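Most sheds fill up because things go in without a home and never come out. The method below takes a weekend for a single-car garage or a decent-sized garden shed, and it uses tubs, labels and one cheap notebook.

## Before you start

You'll need:

- open-top tubs, all the same size if you can manage it
- a roll of masking tape and a permanent marker
- a tarp for the lawn or driveway
- heavy-duty garbage bags
- a notebook that will live in the shed

Don't buy the tubs first. Sort everything, then count how many you need. I bought 63 for our place at Runness and used fewer than half.

## Step 1: Empty one wall

Start with the wall furthest from the door and put everything from it on the tarp. Leave the other walls alone for now. If rain is forecast, do half a wall.

Sweep the floor while you can reach it, and check the bottom of the wall for rust, borer and mouse droppings. Wear a mask for the droppings and dampen them before you wipe them up.

## Step 2: Sort by job

Sort by the job a thing does. Hose fittings, drip line and tap washers go together under "watering", even though they came from three different shops. Paint rollers go with drop sheets. A screwdriver that only ever gets used on the mower goes with the mower gear.

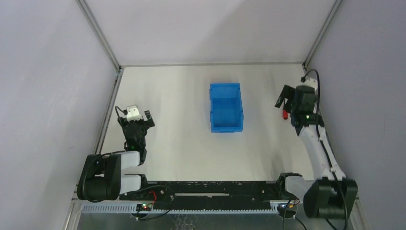 Keep each group small enough to lift with one hand. Up to 7 kilos is comfortable for most people; anything heavier should go on the floor or the lowest shelf.

Old paint, pool chlorine and garden sprays don't go in with anything else. Check the lids, stand them upright -- never on their sides -- and lock them away from kids. Anything you can't identify goes to the council chemical drop-off.

## Step 3: Label the end, not the lid

Lids get swapped. Put the tape on the short end that faces out and write the job in capitals. Add a number, then write the same number in the notebook with a list of what's inside.
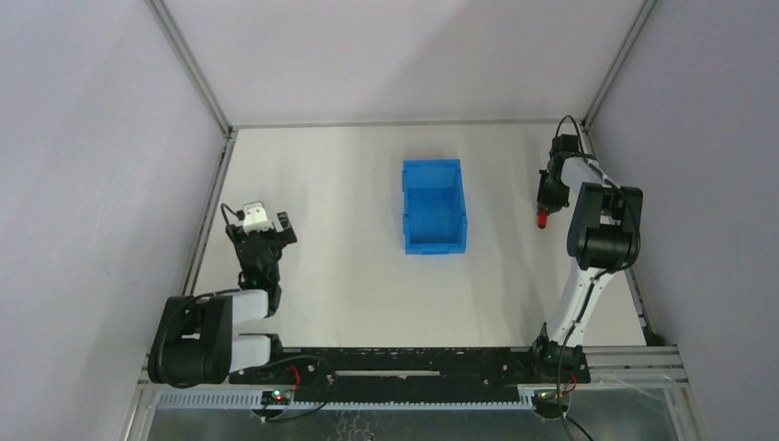 *Words: the Korletey Home Notes editor. Updated November.*

## Step 4: Put it back

Things you use weekly go between knee and shoulder height. Christmas lights, camping gear and spare tiles go up top. Leave one shelf in five bare if you have the room, as something new will turn up by autumn.

Screw tall shelving to the studs. On a brick wall use masonry anchors, and check their load rating against a full shelf.

## Step 5: Keep the notebook current

Hang it on a nail by the door with a pencil on a string. When something moves, cross out the old line and write the new one.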